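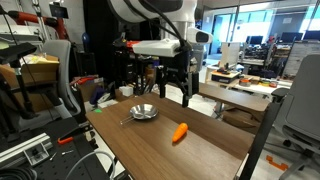
*A robotic arm with its gripper open over the test table, with a frying pan and a toy carrot on the tabletop.*

## Planning group releases second version of its grasp software

The manipulation planning group has completed the second version of Enia, the software layer that connects object detection to arm motion in the laboratory. The release is now installed on the main workstation and is open to all project teams. Essam Ramadan led the work, with Fuseini Quartey responsible for perception and Ans Vandenberghe for the motion planner.

The first version treated each stage as a separate step. The perception module produced a list of objects, the planner chose a grasp, and the controller carried out the path from beginning to end. If an object moved after detection, the arm continued toward its old position until an operator stopped it. Version 2 checks the object's position again during the approach and allows the planner to replace the remaining part of the path. The check runs 15 times per second.

Kitchen objects were chosen for the first round of tests. A shiny pan is a difficult subject for depth cameras, which often return missing or false readings on polished metal. Mr. Quartey's module now marks such regions as uncertain and passes that information to the planner, which favors grasps supported by reliable readings. Long, tapered objects such as a toy carrot raise a different question, as the gripper must be turned to match the direction in which the object lies.

Teams that use the earlier release should note three changes. Grasp requests must now include a time limit. Log files are written in a new format, and a conversion script is supplied with the installation. The speed setting is read from the project file and can no longer be changed from the command line while the arm is in motion.

"Most of the effort went into the connections between modules," said Mr. Ramadan. "The individual parts were already in regular use, but they did not share enough information with one another."

The group has prepared 14 recorded test runs that may be replayed in the simulator without access to the arm. New users are asked to complete the replay exercise before booking time at the table. Mitiku Lemma will hold an introductory session in November, beginning at 2 p.m. Places may be requested through the laboratory office.

Requests for new features and reports of planner errors should be sent to Ms. Vandenberghe, together with the log file from the run concerned.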